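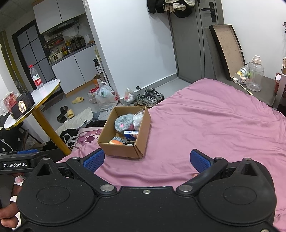
How tight should the pivot pins be on a two-finger hand-held gripper?

Tight enough that the finger has no side play at the tip, loose enough that it swings through its full range under its own weight with the spring disconnected.

Pivot fit

Check side play before anything else. Hold the body in a padded vise, open the jaws fully and push each fingertip sideways. Movement at the tip is the pin clearance multiplied by the length of the finger, so a fit that feels fine at the pin can be sloppy at the pad. Ream the hole to size after printing. Drilling leaves a printed hole out of round. If a hole is already oversized, bore it out and press in a bronze bushing. Shims take up end float only and do nothing for a worn bore.

Screws into plastic

Use heat-set inserts anywhere a screw will come out more than twice. Set the insert slightly below the surface and let the part cool completely before running a screw in. Thread-forming screws are acceptable for covers. When refitting one, turn it backward until it drops into the old thread, then tighten by hand. Medium-strength threadlocker belongs on metal-to-metal joints. Keep it off ABS and polycarbonate, which it can crack.

Finger pads

Textured pads hold soft and light items well, but the texture fills with lint from bedding and clothing. Wipe with a damp cloth, then with isopropyl alcohol, and let dry. Replace both pads at the same time. A new pad facing a worn one shifts the closing point off center and the linkage will read as misaligned when it is fine. The Cenlow self-adhesive sheet cuts cleanly with a fresh blade. The Pumeo sheet is thicker and needs a relief cut at the corners.

Symmetry of the jaws

Close the jaws on a flat steel rule held on the centerline. Both pads should touch together. If one leads, loosen the joint on that side, reseat it and retighten with the rule still clamped. Record the number of cycles at each check. The pair on my bench went 3143 cycles before the first adjustment. I now check every 1000.

Practice loads

Test on mixed household goods before trusting a new linkage: something plush, something in a slick plastic bag, a small carton. An open cardboard box makes a useful test bin at home. Its walls show whether the housings clear the sides when the fingers reach the bottom.

Storage

Brush dust out of the joints with a dry paintbrush. No oil on printed pivots; a trace of dry PTFE is enough. Store with the jaws open and the pads not touching.

17 comments | 98 shares

Last updated: March 27, 2018

Copyright Wendt Workshop Notes | Contact | Back to top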